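We use essential cookies to run this site. By continuing to browse you accept our cookie notice. Accept | Manage settings

Bimanual imitation policy ignores the second arm's contact phase

Ina Savchuk
Posted Sunday, August 6, 2023

I am training a two-arm policy to clear crayfish shell off a desk mat into a bowl. One gripper holds the bowl by the rim at the desk edge, the other moves the pieces. We have 389 teleoperated demos, recorded at 60 Hz, with joint positions and a head camera as input. 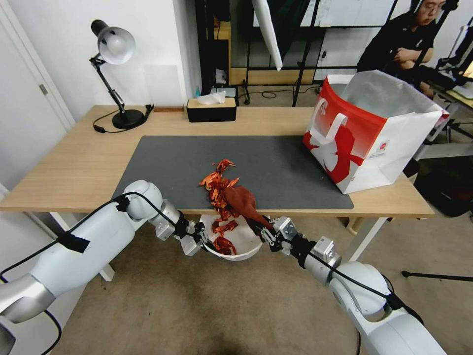 Validation loss is flat after the first few epochs, but on rollout the bowl arm drifts while the other arm is still working. A few centimetres is enough to put shell on the floor. Replaying the recorded actions open loop does not show the drift. Would more demos fix this, or is it the loss?

Matvii Yatsenko

Probably the loss. The holding arm hardly moves for most of an episode, so its error adds very little to the average and a small constant bias goes unpunished. Log the error per arm and per joint before you change anything. Then normalize each arm's actions separately and weight the holding arm up during the transfer phase.

Check your action chunks as well. At 60 Hz a short chunk covers very little time, and every new prediction is a chance to shift the bowl pose. We went to longer chunks with overlap averaging and the drift dropped – it did not go away until we also added demos where the operator starts with the bowl slightly off and corrects it. Clean demos never show the policy a recovery.

Fabian Kuster

More data. We had the same thing at 1000 demos and it was fine at 3000. Didn't try reweighting.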